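Otard Teach Kit - hand guiding and remote teaching for small arms

Show it once, show it again, let it have a go.
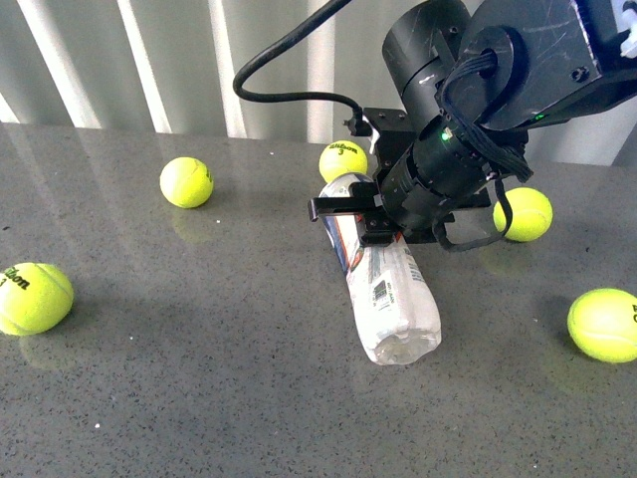 The Otard kit is for people who want to teach an arm a job without writing the job out line by line. You move the arm, the kit writes down what the arm did, you play it back. Two ways to do it, both in the box. Switch between them whenever you like, even halfway through a set.

By hand. Squeeze the grip, the joints go slack, push the arm where you want it. Let go and it holds. Good for short reaches, wiping, pressing, anything where you want to feel the contact. Bad for anything where your own arm ends up in front of the head camera - use remote for those.

By remote. The Stikar handset is a small copy of the arm that sits on your desk. Bend the handset, the arm bends. Trigger opens and closes the gripper, thumb button starts and stops the take. Takes most people an afternoon to get smooth on it. Left handed version on request, same price.

What's in the box
Stikar handset with desk clamp
Squeeze grip for hand guiding
Recorder unit, 1000 GB drive fitted
Wrist cable set, 3 lengths
Foot pedal (throws away the last take, you will use it a lot)
Printed quick start card

Not in the box: the arm, the gripper, the table.

Specs
Handset weight: 713 g
Handset cable: 3 m
Joints followed: six plus gripper
Take length: no limit other than the drive
Power: wall supply, US plug standard
Part number: OT-408

Fits
Any of the Sandness arms, straight out of the box. Other arms need the adapter plate and a joint file. Send us the model and we'll tell you if we already have one - we often do. Two-finger parallel grippers are fine. Suction cups work but the trigger turns into plain on/off.

Notes on getting good takes

Start with loose objects on a plain table. Balls and bottles are a good first set. Balls roll if you nudge them and a bottle on its side has to be met at the right angle, so you find out fast if your approach is sloppy. Leave extra stuff on the table too. An arm taught on one lonely object gets confused the moment there's a second.

Move things between takes. Not a lot, a hand's width is plenty. Turn the bottle round as well.

Go slow over the last bit, before the fingers close. Fast everywhere else is fine.

Shiny tabletops: OK, but keep the room lights the same for the whole set. Hang a curtain behind the table if people walk past back there.

Check your cable slack before you start. Turn the wrist all the way one way then all the way back and watch the loop. It should never go tight and it shouldnt sweep things off the table either. If it drags, go down one cable length.

Bad take? Pedal. Don't try to rescue it, the arm will learn the rescue.

Questions we get

Can two people teach the same arm? Yes. Takes are stored per user so you can drop one person's set later.

Does it work without a head camera? It records joints only in that case. Playback is fine, but it won't adjust if the object has moved.

Can I buy the handset on its own? Yes, ask for the Stikar single. No recorder or pedal with it.

Is there an emergency stop? Use the one on your arm. The handset button is not a safety stop and must not be used as one!

Ordering
In stock now except the left handed handset, next batch of those is July. Orders ship from the Naciri warehouse, weekdays only. Schools and labs can pay by invoice, put the PO number in the notes box at checkout. Returns within 30 days if the handset seal is unbroken, otherwise we charge for a recalibraton.

Joint files and the full manual are on the downloads tab. If you have an older recorder, update it before plugging in the new handset - it won't be recognised otherwise.

Page updated 04/05/2019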